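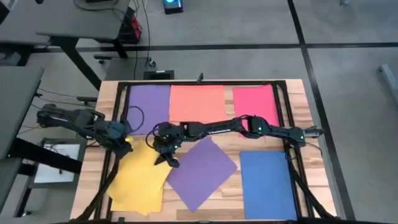 Figure 3. Two-arm table with frame fitted and coloured sheets laid out in two rows.

3. Planning and ordering a two-arm table

Read this section before you ask Rurnlow for a quote. Prices are on the separate list, dated 9 September 2021.

3.1 Floor space

1. Measure the room with desks and shelving in place.
2. Mark the tabletop on the floor with tape, then mark each arm where it extends past the table edge. In Figure 3 the right arm passes beyond the frame rails.
3. Add the front struts. They slant outward at the corners and are easily missed on a drawing.
4. Leave a clear route for cables to each arm.

CAUTION: Do not plan a walkway across trailing cables. Order floor covers (part 1434) if people must pass.

3.2 What to budget for

1. Two arms. Quote both on one order — Vorkbridge ships them as a pair and a single arm ordered later carries its own freight charge.
2. One gripper per arm, plus one spare set of fingers.
3. Table and frame. An existing wooden table may be used if it does not rock.
4. Sheets. Allow 154 for the first month, in at least four colours. Overlapping piles wear the corners faster than single sheets.
5. Serix service plan, optional in the first year.

NOTE: Installation is not included in the arm price. Allow 23 hours of labour for a first table.

3.3 Placing the order

Send the completed form to Syahrul Ngau at the Aigner office. Orders received after the January stock count go into the next delivery round.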